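Cómo lavar y guardar cepillos, peines y accesorios del pelo

Un cepillo de uso diario acumula pelo, grasa, polvo y restos de laca o espuma. Si no se limpia, todo eso vuelve al pelo recién lavado. Con agua templada, champú y un rato de paciencia se arregla casi cualquiera. Abajo van los pasos según el material, y al final algunas notas sobre pinzas, gomas y extensiones.

Qué hace falta

Un barreño o el lavabo con tapón.
Champú corriente, el más barato que haya en casa. Los que llevan mucho acondicionador dejan película.
Bicarbonato.
Un cepillo de dientes viejo.
Un peine de púas finas o un palillo de madera.
Una toalla que no importe manchar.

Antes de mojar nada

Quite el pelo en seco. Mojado se pega a la base y cuesta el doble. Pase el mango de un peine de púas entre las filas, de abajo arriba, y levante la maraña entera. En los cepillos redondos conviene cortar primero el pelo a lo largo con unas tijeras de punta roma, en dos o tres sitios, y luego tirar de los trozos. No tire de golpe en los de cerda natural porque se arrancan los mechones de cerda.

Si queda pelusa gris pegada a la base, salga con el cepillo de dientes seco antes de pasar al agua.

Cepillos de plástico y peines

1. Llene el barreño con agua templada, una cucharada de champú y una cucharadita de bicarbonato.
2. Meta los peines enteros y déjelos 15 minutos.
3. Frote entre las púas con el cepillo de dientes.
4. Aclare bajo el grifo y seque con la toalla.

El agua no debe estar muy caliente. Por encima de 60 grados algunos peines finos se doblan, y un peine doblado ya no hace la raya recta. El lavavajillas tampoco es buena idea, aunque hay quien lo usa.

Cepillos neumáticos

Son los que llevan una almohadilla de goma con un agujerito para el aire. Por ese agujero entra agua y después no sale. No los sumerja. Moje solo las púas, con el cepillo hacia abajo, y frote con el cepillo de dientes y una gota de champú. Para aclarar, un paño húmedo. Si ha entrado agua, apriete la almohadilla varias veces contra la toalla y déjelo boca abajo toda la noche.

Se puede tapar el agujero con un trozo de palillo mientras se limpia. Acuérdese de quitarlo. 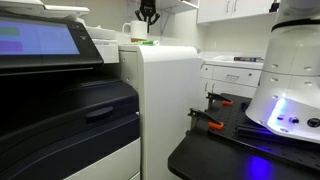
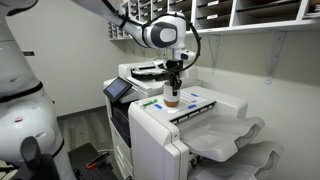 Cepillos de madera y de cerda natural

La madera se hincha y el barniz se levanta. Agua, la justa. Prepare un vaso con agua templada y unas gotas de champú, moje las puntas de las cerdas y peine con ellas la palma de la mano hasta que salga espuma. Aclare las puntas igual, con agua limpia, y séquelas enseguida.

El secado es siempre con las cerdas hacia abajo, sobre la toalla, lejos del radiador y del sol. Un cepillo grueso tarda alrededor de 12 horas. Una vez al año se puede pasar por el mango un paño con muy poco aceite de linaza, si la madera está sin barnizar.

Pinzas, horquillas y gomas

Las pinzas metálicas se limpian con un paño y alcohol. Nada de remojo, porque el muelle se oxida por dentro y luego mancha el pelo claro. Las horquillas que han perdido la bolita de la punta se tiran; arañan.

Las gomas de tela van a la lavadora dentro de una bolsa de malla, en programa frío. Las de silicona, a mano con jabón. En las dos hay que revisar si queda pelo enrollado, sobre todo cerca de la costura.

Extensiones y postizos de quita y pon

1. Desenrede en seco empezando por las puntas y sujetando la parte de arriba con la otra mano.
2. Lave en agua fría o templada sin frotar, moviendo el mechón de arriba abajo.
3. Aclare y apriete con la toalla. No retuerza.
4. Deje secar en plano o colgado de una percha con pinzas.

La fibra sintética solo admite plancha si la etiqueta lo dice. En caso de duda, pruebe en un mechón de dentro con la temperatura más baja.

Cada cuánto

Quitar el pelo, todas las semanas. El lavado completo, una vez al mes, o cada dos semanas si se usa laca a diario. Los cepillos que comparte la familia, más a menudo - y si ha habido piojos en casa, mejor tirar los baratos y lavar aparte los buenos.

Guardarlos

En un vaso alto con las púas hacia arriba, o en un cajón con separadores. El neceser cerrado con el cepillo húmedo dentro huele mal al segundo día. Para los coleteros sirve un mosquetón grande o un rollo de cartón, y las horquillas se quedan quietas en una cajita de caramelos con un imán pegado en el fondo.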